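Media and Platforms, Week 4: Who Gets to Say What Is News?
Notes by Gearóid Conneely

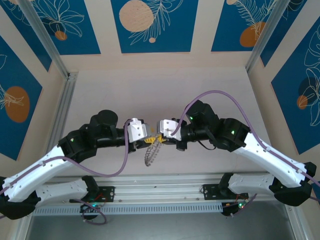

Welcome back, everybody, and thank you for all the messages over the break (I have read them, I promise, even if I've only answered half). Last week we left off with labels, those small lines under a post telling you that a government pays for the outlet behind it. This week I'd like us to slow down and ask who decides where a label goes, and what readers do once they've seen one.

Our main case is Navby, the small video site we met in January. It began labelling state-funded channels and put the tag on 32 of them in the first round. Górecki, whose chapter is in the reader, argues that the rules were written after the list was drawn up. I find her quite persuasive on this, but do read the reply from Pilwood as well, as it's short and rather cross!

Some terms to have ready:

State-funded: money comes from a government, perhaps with an independent board.
State-controlled: a government can change what is published.
Public service: funded by law or licence, with duties to the public.

People mix up the first two all the time, me included when I'm tired, so keep your own examples beside each.

The Ivbridge survey asked 2185 readers whether they had noticed a label at all. Look at the wording of question 4 before you look at the results, and jot down how you would have answered it yourself.

For the seminar: choose one outlet, find out who pays for it, and write 100 words on which term fits. Rough notes are fine. Bring the reader, please, and a pen.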